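Gripper check, handheld pair, soft goods round. Nestcombe bench, July. I did this one over a cuppa, so excuse the chatter!

- [x] Pivot pins seated, both fingers. No slop I could feel, and I wiggled them plenty.
- [x] Finger pads stuck down. I gave the edges a good thumbnail.
- [x] Pinch check at 30 per cent travel. Fine on skin, bit nippy on a knuckle.
- [ ] Spring tension matched left to right. Nope, the Salcedo set feels stiffer than the Imeck one (my guess is roughly 5 newtons, I still need the gauge).
- [x] Denim grab. My favourite test, all those seams and thick folds!
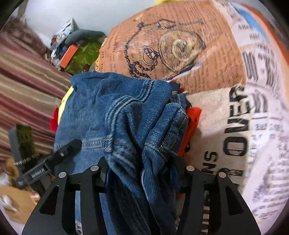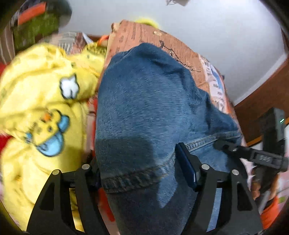 *Denim grab, black fingers on the blue denim, printed fabric behind.*

- [x] Loose threads cleared from the linkage. Check this after every denim run, please, they wind in behind the pins and you won't spot them.
- [ ] Cycle count logged. We're past 70 on this set and the Jondunville mob want 1,000 before they'll compare colour-coded pads with plain ones. Long way to go.
- [x] Stop and release by hand, no tools needed.

Still to do: borrow the force gauge, redo the spring line, then swap hands and run the lot again.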